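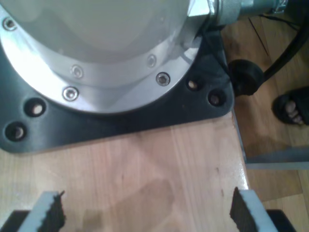
Does a water softener save you money if you live in a hard water area? Very little in most houses, and in some it costs more than the scale it was bought to prevent.

I say this as someone who lived with one for seven years and has now had it taken out. Replying to Ionuț below, and to the others who have asked about the Zeltex offer that has gone through every letterbox in Drerkstead.

Ionuț Sârbu wrote:
> Hello all. We had the Zeltex man in on Sunday evening. He did the
> test with the soap and the two bottles and I must say it was
> impressive, the tap water made no lather at all and the softened
> water went up like a bubble bath. He says the unit would pay for
> itself in 3 years from the boiler alone. The price is 867 fitted
> if we sign before the end of December. My wife is keen because of
> the shower screen. Has anybody on the list got one, and is it true
> about the boiler? Also he mentioned the Sarura as a cheaper one
> but said he would not put it in his own mother's house.

The two bottles first. Everybody gets the two bottles. Hard water does make less lather, so it isn't a trick exactly, but the soap they use is plain old-fashioned soap and I doubt you have any in the house. Shower gel and washing-up liquid are mostly detergents and mind hard water a good deal less. Ask him to do it again with whatever is next to your own sink. I did, and he had another appointment.

On the boiler. If you have a combi, yes, scale can build up in the plate that heats the tap water, and you notice it when the hot goes lukewarm or comes and goes. That part can be cleaned or swapped. The water going round your radiators is a different matter altogether: it is the same water staying in there, with inhibitor in it, and once it has dropped what little scale it had there is no more to come. Check what your boiler maker says about filling the heating side with softened water before you let anybody do it, as some don't like it. When I asked how he had got to a saving in three years, the man who came to us said it was "industry figures". I asked which industry. I never had the sheet he promised to send.

What the leaflet leaves out, or did in our day:

Salt. You will be buying it for as long as you own the thing, and carrying it in. Blocks are easier on the back than the big bags of tablets but cost more for the same weight, and not every unit takes them.

The water it flushes away. It has to rinse itself out every few days and on a meter you pay for that.

The drinking tap. You want one unsoftened tap in the kitchen, and anybody on a low sodium diet or making up baby feeds certainly does. On our quote this was an extra. Get it in writing that it is included in the 867.

The cupboard. Ours ate the whole of the one under the sink, so the bleach and the buckets went to live in the hall.

In fairness, the shower screen is the honest case for buying one. Ours stayed clear with a wipe, the kettle never furred, and towels came off the line softer. If you said to me that is worth 867 to the pair of you I would have no argument at all. I only object to hearing it called a saving. A squeegee and a bottle of vinegar got us most of the way for very little, though I grant you somebody has to use the squeegee.

As for the Sarura, I have never owned one and can't tell you if it is any good. I would only point out that the Zeltex man doesn't sell it. Edith Huanca on this list has had an Apaza for a while, the small one with no electrics, and I think was happy with it apart from a leak at the start - Edith, correct me if I have that wrong.

And I wouldn't sign before the end of December on anybody's say-so. We were given a deadline too, and 2 weeks after it had gone by they rang and offered us the same price.

One thing I would like to know, if there is a plumber reading: do those magnets that clip round the pipe do anything whatever? My neighbour swears by his. His kettle looks the same as mine.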